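Courses > Textile Care and Clothing > Week 8 handout

Week 8: Folding and storing knitted cotton

Notes by Milagros Campos, for the evening group

Last week we finished with washing labels. Today we speak about what happens to a garment between the drying line and the shelf. Many people think this part is not important, but a good T-shirt can lose its shape in the drawer.

Fibre memory. Cotton does not have a strong memory, but it has some. If you leave a crease under weight for many months, the fibres on the outside of the fold stay stretched. You will see a pale line there, mostly on dark colours and on red.

Grain. Before you fold, find the side seams and lay them one on the other. In cheap shirts the seams are twisted, as the cloth was cut a little off the grain. Do not pull it straight. Fold along the body and let the seam go where it wants.

Thickness. A fold in three is softer to the cloth than a fold in four. For heavy fleece I recommend only one fold and a wide shelf.

Surface. Work on something flat that has a little grip. On polished tables the lower layer slides away and you get a crooked edge.

Storage. Keep coloured cotton away from the window. Paper between the layers should be acid-free. Change it each July, when the heating makes the cupboards dry.

Homework: fold one garment in two different ways, leave both for 8 days, and write down which creases you can still feel with the finger.

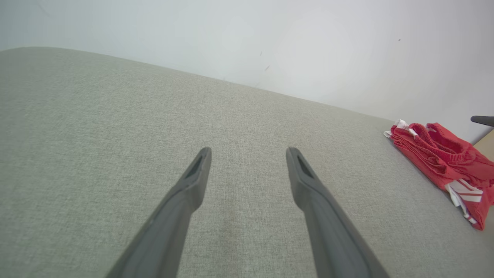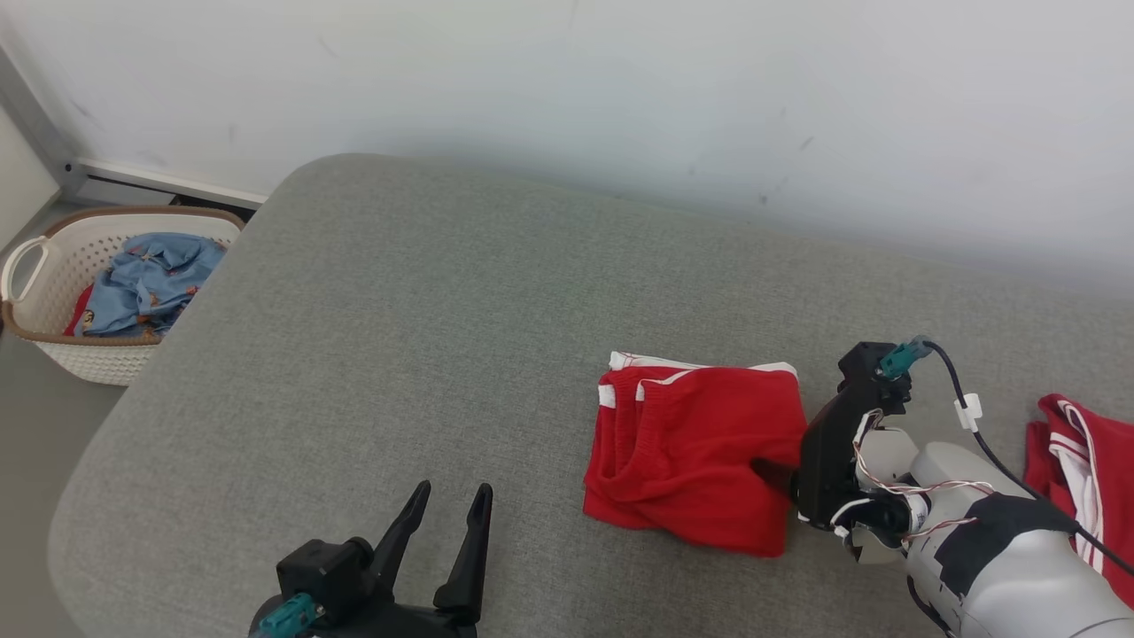 Rizwan Weerakoon asked after class if rolling is better than folding for travel, and said that his rolled shirts always come out with a wave at the hem. My answer is that he rolls from the wrong end. Start from the hem and finish at the collar.

Filed under: Handouts, Fabric care, Term 1

We use cookies to remember your course settings. Accept | Manage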